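# Call for participants: grip-loss trial with hand-held grippers, Plirnusik cloth handling group

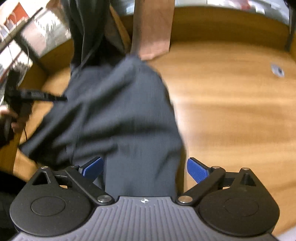 *Hand-held gripper with blue finger pads, open over grey cloth on the work table.*

Plirnusik is looking for adults to take part in a paid trial of hand-held grippers used on cloth. The trial forms part of the inquiry into the grip faults recorded in June on the Omari folding cell. No experience of robots is needed. Applications close on 27 October 2025.

## Background

The Omari cell folds flat textiles with two robot arms. The arms are fitted with the same finger and linkage design as our hand-held grippers, driven by a motor in place of the operator's hand. The folding motions used by the cell are built from recordings made by people using the hand-held version at a table.

In June the cell logged eight events in which the control software reported a closed grip and the fingers were not holding the cloth in the expected way. They fall into two groups:

- **Empty close.** The fingers met with no cloth between them, or with so little that it slipped out when the arm lifted. The cell went on with the fold.
- **Late release.** The fingers opened but the cloth stayed on one pad. The arm moved off and pulled the piece with it.

During one of the late release events, a technician reached into the cell to free the cloth while the arm was paused. The pause had been set in software and the drive power was still on. The arm resumed its path and the technician's forearm was pressed against the table edge. The injury was bruising. The cell was taken out of service the same day and has not been used with people near it since.

The safety part of that event has been dealt with separately. The guard door now cuts drive power, and the software pause can no longer be used as a reason to enter. A short account of that work can be had on request.

The grip fault itself is still open. Bench tests on the motor, the finger position sensor and the pads did not bring it back. Pads taken from the cell were within their wear limit. The pivot screws on the linkage arms were checked and one was found loose, but tightening it made no difference to the late release results. We now think that part of the cause lies in the recordings. If the people who made them closed the fingers early, or freed the cloth with a small twist of the wrist that the software filtered out as noise, the cell would copy the first and lose the second.

We need new recordings, made by people who were not involved in the first set, to test that idea.

## What participants do

Participants stand or sit at a table and use a hand-held gripper in each hand. Pieces of cloth are laid out on the table and the participant picks them up, moves them, spreads them and folds them to a printed guide. Each gripper carries a camera that looks forward over the fingers. Other sensors record finger opening and squeeze force.

The cloth comes in several weights. Some pieces slide easily and some cling. Part of each visit is spent on the heavier pieces, which gave most of the late release events in June.

You will be asked to work at your own pace. There is no target and no score. A dropped or badly folded piece is a valid result and will be kept in the data. Please do not repeat a fold to improve it unless the person running the trial asks you to.

At set points you will be asked to say aloud when you think the cloth is held and when you think it is free. These calls are matched against the force record.

No participant will enter the Omari cell or work next to a powered arm. The hand-held grippers have no motor. They close when you squeeze and are opened by a spring.

## Time and payment

| Item | Detail |
|---|---|
| Visits | 2 per person |
| Length of each visit | 3 hours, including breaks |
| Payment | £23 per hour |
| Travel | Refunded at the standard public transport fare |
| Place | Agbayani building, ground floor workshop |

The first visit starts with practice, which is paid at the same rate. Payment is made by bank transfer after each visit. If you stop early you will be paid for the whole of that visit. If you decide not to come back for the second visit, the payment for the first is not affected.

Visits can be booked for mornings or afternoons. We would like both visits by the same person to be at the same time of day where that can be managed.

## Who can apply

You should:

- be 18 or over
- be able to grip and release with both hands for short periods without pain
- be able to see the cloth and the table clearly, with glasses or lenses if you use them
- be able to follow spoken and printed instructions in English
- have taken no part in the original Omari recordings

Left-handed people are particularly welcome. All of the original recordings were made by right-handed people, and the late release events were not evenly shared between the two arms.

Work experience with cloth is useful but not required. We would like part of the group to have it, for example from laundry, sewing, upholstery or hotel work, and part of it to have none. Please state which applies to you.

You should not apply if you have had surgery on a hand or wrist in the past year, or if you are being treated for a repeated strain injury of the hand, wrist or elbow. If you are unsure, ask before you apply. The table height can be changed and a chair is provided, and the workshop can be reached without steps.

## Risks and how they are handled

The hand-held gripper has open linkage arms on both sides. Skin can be pinched between an arm and its housing if the other hand is placed there during a squeeze. You will be shown the pinch points before you start. Cloth is to be cleared from the fingers only after the gripper has been put down on the table.

Grip fatigue is the more likely complaint. Work is done in short blocks with a rest after each. You may ask for a rest at any other time and the recording will be stopped.

Each gripper is inspected before every visit. The check covers the pivot screws, the finger pads, the return spring and the cable. A gripper that fails any item is tagged and removed from the workshop. The inspection sheet is kept on the table and you may read it.

Rings, bracelets and watches must be taken off. Long sleeves should be close fitting or rolled up. Long hair should be tied back.

A member of staff trained in first aid is in the workshop throughout. Any pinch, cut or pain, however slight, is written in the incident book and a copy is given to you.

## Recordings and personal data

The cameras on the grippers record the table, the cloth, the fingers of the gripper and, at times, your hands and sleeves. Objects and people beyond the table may come into view. Sound is recorded only during the blocks in which you are asked to speak.

Recordings are stored under a participant code. The list that links codes to names is held by Maja Tomaszewski, who is not part of the fault inquiry team, and will be destroyed when the final report is issued. Faces that appear in the video will be blurred before it is passed on to the inquiry.

The recordings will be used to find the cause of the grip fault and, if the cause is confirmed, to replace the folding motions now held on the Omari cell. They will also be shared with Ikulance, which makes the finger pads, for its own checks on pad wear. Ikulance will receive the video and force data without names or contact details. You may refuse this sharing and still take part.

You may withdraw your data at any time until the list of names is destroyed. After that we will have no means of finding which recordings are yours.

## What you will receive afterwards

A summary of the findings will be sent to every participant who asks for it, whether or not the cause is found. It will state how many of the empty close and late release events could be reproduced using motions from the new recordings, and which changes have been made to the cell as a result.

## How to apply

Collect a form from the Agbayani building reception, or ask for one to be posted to you. Return it marked "Grip-loss trial". Please include:

1. your name and a telephone number or email address
2. which hand you write with
3. any work experience with cloth, and for how long
4. the times of day you could attend
5. anything we should know about access, seating or table height

Percy Huamán runs the trial and will answer questions about the tasks, the grippers or the June events. Questions about data and consent should be put to Maja Tomaszewski. Both can be reached through reception.

Applicants will be told whether they have a place after the closing date. Those who are not given one will be put on a reserve list unless they ask to be left off it. The consent form and the full risk assessment will be sent with each offer of a place and should be read before the first visit.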